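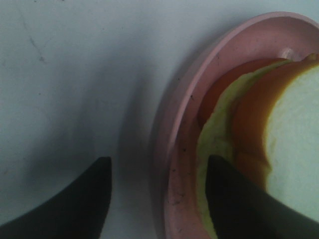

Undham Street Music Program: progress report to the Trultbridge Fund
Prepared by Tharindu Matubbar, program coordinator
Period ending 18th August

1. Performances
The program delivered 288 performer hours across 15 approved sites. Two sites on Ikeda Street were closed for footpath works from March, and their hours were moved to the ferry terminal and the library forecourt. The closure is now over and both sites are back on the roster.

2. Permits
The online permit form replaced the paper form at the start of the period. Processing time fell from nine working days to four. Applicants under 18 still need a signed paper consent, which accounts for most of the remaining delay.

3. Noise
Council received six complaints, all relating to amplified sets after 8 pm. Amplifiers are now limited to battery units at all sites next to housing. No complaint has been lodged for unamplified brass, pipes or percussion.

4. Budget
Spending is on plan except for signage. The Mokico sign frames required a second set of brackets, at an unplanned cost of $2126. We propose to cover this from the printing line and ask for the Fund's written approval.

5. Next period
Auditions for the spring roster, a revised site map, and a review of the payment rate for school ensembles.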